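《雷顿》主演谈片场与十年配角路

影片《雷顿》（Reton）将于本月上映。导演和主演在普拉基亚影业（Prakia）的办公室接受了本报采访，两人都要求报道只写职务，不提姓名，理由是“宣传稿里名字已经够多了”。

这是主演第一次担纲男主角。此前他演了10年配角，多数角色只有几句台词。“最短的一个，我推门进去说一句‘车来了’，就杀青了。”他说，“那几年我主要靠给动画片配音交房租。”

试镜通知是5月收到的。导演说，选角组看了300份录像，他排在很靠后的位置，差点没看到。“他念得慢，中间还忘了一句，停了一下接着念。我要的就是那个停顿。”

影片讲一名渡轮机修工回乡处理父亲的房子，大部分戏在小镇高夫（Gough）拍摄。主演提前4周住过去，跟着当地船厂的师傅学拆柴油机。他说自己到现在也装不回去，拆倒是很熟练。
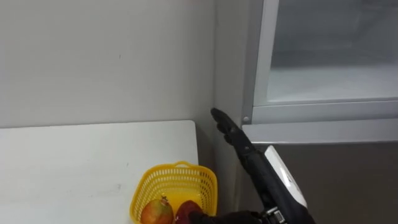
关于那场码头戏

预告片放出后，讨论最多的是码头上的争吵。导演介绍，这场戏原定拍两天，最后拍了五天，前三天的素材一条没用。“风太大，演员在喊，情绪全走样了。后来我让他们把台词压到最低，收音师很不高兴。”

主演记得第四天晚上自己已经没有声音了。“对手演员给我倒水，我们坐在缆桩上把词又顺了一遍，那一遍最好，可惜机器没开。”

谈到接下来的安排

主演已签下普里诺剧院（Prino）的一部话剧，要演100场。问他会不会担心错过电影方面的机会，他想了想说：“会担心。可是剧院的合同先来的，我答应了。”

导演正在写新剧本，故事仍然发生在海边，男主角还没有定。主演在旁边插了一句：“他没问过我。”导演说剧本写完再问。

（2018年8月6日）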